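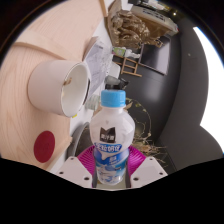 2019-07-30

Milk drinks today, after a week of putting them off. I meant to start at nine and of course it was nearer eleven by the time I had found the labels, the big thermometer and my own pencil (behind the kettle, for anyone who has been blaming Mared).

The new one is the bottle with the bright blue screw cap and the Chinese lettering, white above and printed blue and white below, with the splash of milk on the label. I do like the shape of it. It goes in at the waist, so your fingers know where to settle, and I'd happily copy that for the Pruswood bottle if the moulders would let us. None of us reads Chinese, so in the book it is simply "blue cap" until Mared Penry's friend has had a look at the label and told us what it says. Please don't write guesses on the sheet, however good they are!

The white cup is staying as our standard cup for this round. I know Flemer sent those nice little glass ones, and they are very pretty, but everyone looks at the colour first and then tastes what they expected to taste. Pour to 200 ml, let it stand 6 minutes, stir once, then taste. If you get called to the phone in the middle, tip it away and pour again. I forgot this myself with the Nasau sample and had to strike out a whole line, which is why the page before this one looks such a mess.

Notes so far, in no special order:

Nasau: thin at first, then rather sweet at the back. Better the second time, after my tea had worn off. Carton weighed 356 g with the lid on, and I have written that on the side in case the sheet goes missing again.

Van Loon: lovely and creamy, and I would drink it at home. The cap is stiff, though, and my mother would never get into it. Mared thought it tasted faintly of biscuits. I couldn't find the biscuits but I believe her.

Blue cap: not scored yet. I want two of us for that one, and I want it tasted before lunch and not after.

The table could do with a proper wipe along the raised edge, where the drips collect. Warm water and the soft cloth, please, as the green scourer took the finish off the old bench last November and I am still sad about it.

To order: cups, 700 of the small paper spoons, and more pencils. Shelf space in the cold room is still promised for the top two rows, so leave the cheese people where they are until I have spoken to them.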